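Breslow Technical College - Student Project Boards
Board: Introductory Robotics, Spring Section
Thread: Household Task Unit - scoring of cloth items
Posts: 7

breslow_lab_coord
Members of the section are asked to use this thread for all questions on the scoring of the Household Task Unit. Each team submits 16 recorded attempts per task. Tasks are chosen from the approved list (bed, table, shelf). The written report remains separate and is to be sent through the Gronen portal. Please keep questions on parts and repairs in the other thread.

team_fullard
Our team requests a ruling on cloth items. The rubric awards full marks when the object is "held securely between both pads and placed within the target area." This wording suits a cup or a box. A towel may be held securely at one corner while the rest of it lies across half the bed. Is such an attempt to be scored as placed?

kestrel_34
I would support a strict reading. If any part of the cloth is outside the target area, the attempt should receive partial marks. The teams working on the shelf task are held to that standard, and it would be unfair to relax it for one task only.

team_fullard
With respect, the comparison does not hold. A box keeps its shape. The shelf teams are never asked to account for a fold. In April the section agreed that the rubric could be adjusted by task, and the minutes are still on the board.

m_verschueren_group
We agree with Fullard on the principle but not on the remedy. The Verschueren group proposes scoring the grasp and the placement on separate lines, five points each. A team that lifts the towel cleanly and lays it down badly would keep its grasp points. At present both are folded into one mark, and the marker has to guess which part went wrong.

kestrel_34
Separate lines would double the marking. The section has 413 attempts in the queue already. I do not object to the idea, but I would ask who is expected to do the work before the end of term.

team_fullard
We can take a share of the marking for other teams, if the coordinator permits it. In the meantime we attach a still from our own bed task for reference.

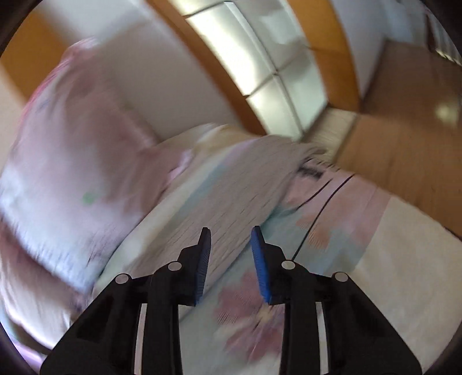
Our difficulty is mostly with the approach to the cloth. The rubric says nothing on where the fingers should enter, and two markers have given us different scores for what we consider the same motion. With a crumpled towel lying at a slant across the sheet, there is no single edge that a marker could call the correct one. One of our members favors the bunched end, where there is more fabric to close on. Another prefers a flat part - it gives a cleaner lift, but the toothed pads have to come down very close to the bedding and may take the sheet as well. We ask that either choice be accepted, and that picking up the sheet be named in the rubric as a fault with a fixed deduction.

m_verschueren_group
A fixed deduction for the sheet is reasonable. We would suggest one point. We would also add the loose cord to the list of faults, as a cord near the fingers can be caught just as easily. Our own team lost two attempts that way and was scored differently on each.

kestrel_34
I can accept the deduction. I still hold that placement should be read strictly, and I would like that recorded.

breslow_lab_coord
The following applies from July 7, 2023. Grasp and placement will be scored on separate lines for cloth items only. Any point of entry on the cloth is allowed. Lifting the sheet or catching a cord carries a deduction of one point per attempt. The strict reading of placement stands for all other objects, and the objection from kestrel_34 has been recorded. Attempts already marked will be marked again only at the written request of the team. Fullard may assist with marking, except for its own attempts.

team_fullard
Thank you. Our request for a second marking will be sent through the portal this afternoon. Is the old cover sheet still valid, or is there a new one for cloth items?

breslow_lab_coord
The old cover sheet may be used. Please write "cloth" in the box for remarks.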